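A **toy box** is a container in which toys are kept, or at least the container they are meant to go back to at the end of the day. It may be a chest, a crate, a basket or a cardboard carton. The term covers both the object and the habit built around it, and the two don't always turn up in the same house.

## Types

The lidded wooden chest is the form most people picture and the one most often bought by grandparents. It is heavy, it lasts, and its lid doubles as a seat, which means that whatever is wanted is under whoever is sitting. Older chests were fitted with plain hinges and could drop shut on small fingers. Parents who inherit one often fit a lid support or take the lid off altogether.

Open bins on a low rack came later. Each bin is supposed to hold one kind of toy. The picture labels on the front describe the contents as of the first afternoon.

The cardboard carton is the least expensive type and in many homes the most used. It generally enters the house holding something else, and is promoted to toy box after a few days on the floor. It weighs little, can be dragged by a toddler, and may be drawn on. When its corners give out it is flattened and another one takes over, usually with no ceremony, though there have been tears.

## Contents

Toys make up most of a toy box but rarely all of it. Soft toys take the largest share of the space and will rise or spread to fill whatever is available. Play food is common, with the hamburger well represented and vegetables somewhat less popular than in the catalogs. Household goods drift in as well: tissues, bags, spoons, single socks, and the remote control, which should be looked for here first. 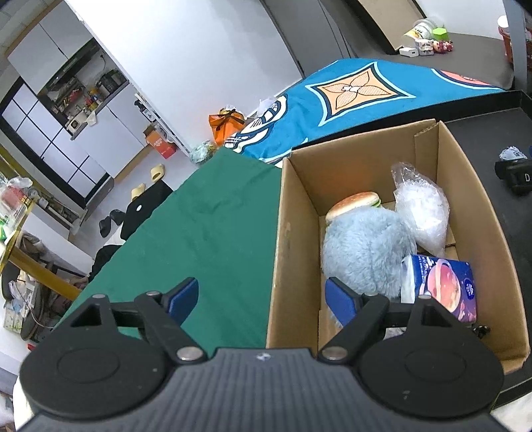 *An open cardboard box holding a fluffy plush ball, a toy hamburger bun, a clear bag of white material and a tissue pack with a ringed planet on it.*

In a notebook kept over one winter in the town of Lucero, Leandro Palma emptied the family toy box onto a bedspread and listed what came out. He recorded 241 items, of which 25 were not toys by any definition he was willing to accept. His daughter disputed 10 of these, and the list was amended.

## Layering

Contents settle by size and by favor. Large soft things stay near the top, where they hide everything else. Small hard things work their way down to the corners - marbles, beads, doll shoes, the one puzzle piece. A child looking for something at the bottom will normally tip the whole box over, a method adults discourage and then use themselves.

Shallow boxes lessen the problem. They also hold less, so a second box is bought, and the problem resumes in the second box.

## Tidying

Most households tidy into the box in the evening, between supper and bath. The usual technique is the armful. Sorting is sometimes attempted in May or before visitors, with broken toys set aside for repair. The repair pile is then put somewhere safe, often in a box.

## See also

- Junk drawer
- Laundry basket
- Play food
- Stuffed toy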